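Restodora Bench Cell: Routine Care of the Grippers and Resetting the Work Area

Issued by the Irnthorpe workshop. Applies to the two-arm bench cell only. For the floor-standing cell, see the separate sheet.

Purpose

This page sets out how the bench cell is to be checked at the start of a working day, how the grippers are to be cleaned and adjusted, and what must be done before the cell is returned to use. It replaces the earlier sheet kept in the Arellano folder, which referred to the old single-arm layout and should no longer be followed.

Staff who have not completed the bench induction may read these instructions but may not carry out the adjustments in Part 3.

Before you start

You will need the small hex key set, a lint-free cloth, the soft brush from the Storell drawer, and the cell logbook. Solvent is not required for routine care and must not be used on the finger pads.

Remove watches, lanyards and loose sleeves. If a second person is present, agree who is to hold the stop button. That person does nothing else while the arms are powered.

Part 1. Daily check, power off

1. Confirm that the main switch is off and that the stop button is pressed in.

2. Wipe the tabletop from the back edge towards the front. Crumbs of foam and plastic tend to gather beneath the left arm and are easily missed.

3. Look at both motor housings. The screws on the face should sit level with the surface. A raised screw is to be tightened by hand until it is snug and no further.

4. Move each gripper linkage gently with one finger. It should travel smoothly through its full range. A gritty feeling usually means dust at the pivot joints, and the brush will clear it.

5. Follow each cable back from the wrist and check that it is not pinched or twisted. Leave enough slack for the wrist to turn fully in both directions.

Part 2. Daily check, power on

Release the stop button, switch on at the main switch and wait for the arms to report ready. Do not lean over the table during this period, as either arm may make a small settling movement.

Run the homing routine on the left arm first, then the right. The order matters: the right arm takes its clearance from the left, and homing them the other way round produces error 1288. Should this appear, switch off, wait for the controller to shut down fully and begin again.

When both arms are home, bring them to the ready position and place the tray and the practice items on the table. Any of the toy animals will serve. Their rounded bodies and short legs are a fair test of grip, and a fault in finger alignment tends to show itself on them sooner than on a plain block.
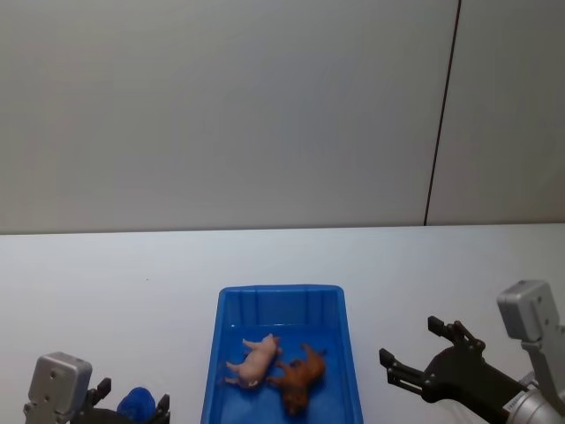
Open and close each gripper several times at low speed before asking it to lift anything. Listen as well as look. A click at the end of the closing movement points to a worn pivot, and a whine that rises with load points to the motor - in either case stop and make an entry in the log.

Part 3. Adjusting the fingers

Adjustment is needed when the two fingers of a gripper no longer meet squarely, or when an item turns in the grip as it is lifted. Switch off before starting.

1. Close the gripper by hand and note where the tips first touch.

2. Loosen the 2 mounting screws on the finger to be moved. A half turn is sufficient.

3. Slide the finger until the tips meet along their full width, then tighten the screws alternately.

4. Power up, home both arms as in Part 2, and carry out a trial lift into the tray.

If the fault remains after a second attempt, the finger is to be replaced. Do not pack it with tape or card.

Part 4. Recording and longer intervals

Enter the cycle count in the logbook each Tuesday. Finger pads are changed at 4000 cycles, or earlier if the surface has become shiny. Pads are ordered from stores under stock number 2046 and are supplied in pairs - always fit both.

Before leaving the cell, park the arms, press in the stop button, switch off at the main switch and return the practice items to their box.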